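Fairweather Episode and Credits Data

README for release 4, dated 25/05/2020

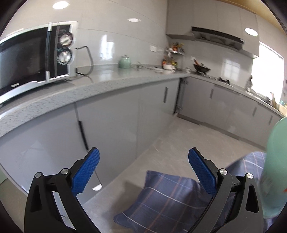

The release covers the daytime serial Fairweather, from the first episode through the end of the Lallbridge studio years. There is one record for each broadcast episode, with air date, credited cast, credited writers and directors, a short synopsis, and a note on whether a recording is known to survive. The data was compiled from the Plandurine fan archive and cleaned with Skoster, a small set of scripts kept in the same repository.

It replaces release 3. If you built anything on the earlier release, read the section on changes before you swap the files, since several column names are different and the old person IDs do not carry over.

What is in the folder

episodes.csv has one row per episode. There are 2,236 rows.

credits.csv has one row per credit. An actor who plays two parts in the same episode gets two rows.

people.csv links each person ID to the name as it most often appeared on screen.

aliases.csv lists other spellings and stage names. Some performers changed their names during the run, and this file ties the names together without changing what the credits said at the time.

synopses.txt holds the synopsis text, keyed by episode ID. It is kept apart from the main table so that the CSV files open cleanly in a spreadsheet.

skoster/ holds the scripts. You do not need them to use the data.

All files are UTF-8 with Unix line endings. Dates inside the tables are year first. Empty fields are left empty, and the word "unknown" is used only where a source says so.

Main columns in episodes.csv

episode_id: a stable number. It follows broadcast order except where noted below.

production_code: the code from the script cover, if one was found. Many episodes from the second season have none.

air_date: first broadcast on the home network. Regional stations often ran the show later in the day or a day behind, and those dates are not recorded.

title: blank for most of the run. Fairweather gave its episodes titles only in the first season and for holiday specials.

status: one of complete, partial, audio, lost, or unchecked. "Unchecked" means that a listing says a tape exists but it has not been played.

source: a short code for the main source of the row.

confidence: high, medium, or low. See below.

Where the data came from

The base layer is the episode guide that Plandurine members typed up over many years from newspaper listings, magazine recaps, and their own recordings. It was good on story and weak on credits. The second layer is a run of call sheets and script covers scanned from the studio's paper files at Lallbridge. These are strong on names but describe what was planned, and last-minute cast changes do not always show up.

Where a recording exists, the end credits on the recording win over everything else. Where there is no recording, the call sheet wins over the guide for cast, and the guide wins over the call sheet for story. Two sources that disagree on an air date are settled by the newspaper listing for the home network city.

About 3,000 guide entries were reviewed for this release. The number is higher than the episode count because the guide also included repeats, clip shows made for other markets, and a fair number of duplicates. Those entries were merged or dropped.

How to read the confidence field

High means the credits were checked against a recording. Medium means that two separate written sources agree. Low means one source only, or a conflict settled by the rules above. Please filter on this field before you work out things like "most appearances" or "longest-serving cast member." The totals for supporting players shift quite a bit when low rows are left out, and we have seen rankings from release 3 repeated in fan magazines without that warning.

Synopses

Each synopsis was rewritten for this project and is capped at 2,000 characters. Most are much shorter. They describe the plot and leave out opinion, behind-the-scenes stories, and press quotes. Some storylines deal with addiction, assault, and the death of a child, and there are no content tags yet. Spoilers are everywhere, including in the first lines.

Known problems

The writers' strike episodes carry no writing credit on screen. We have left the field empty, even where later interviews name someone.

The January double episodes from the fourth season were shown as one long program in some places and two short ones in others. They are stored as two rows with the same air date. If you count by air date you will come up short.

Background players and dancers are mostly missing. They were rarely credited, and the call sheets list them by agency only.

Guest stars who played themselves have the role "self." A few older rows still have the person's own name in the role column. Both mean the same thing.

Twins and babies are a mess. Infant roles were often shared and credited in turns, and the credits table should not be used to say which child appeared in a given episode.

Changes since release 3

The column "performer" is now "person_id." The column "survives" is now "status" and has more than yes and no. Person IDs were reissued after the duplicates were merged. Awards data has been taken out — it mixed nominations with wins and could not be fixed in time. Crew credits below director have been added for the first season only.

Personal information

The tables hold professional names and on-screen credits. They do not hold birth dates, home towns, or family links, and we do not accept additions of that kind. A performer who no longer uses an earlier name may ask for it to be taken out of aliases.csv. In that case the person's current name is used in all files, including for old episodes, and no note is left behind.

License and credit

The tables and synopses may be reused for any purpose with credit to the Plandurine archive. The scripts are under the license in their own folder. Scripts, scans, stills, and recordings of Fairweather are not part of this release and we cannot supply copies.

Corrections

Open an issue with the episode ID, the field, the value you think is right, and where you saw it. A page number or a time stamp is enough. Corrections from memory are kept in a separate list until a second source is found. Please send one issue per episode — long lists tend to get half done.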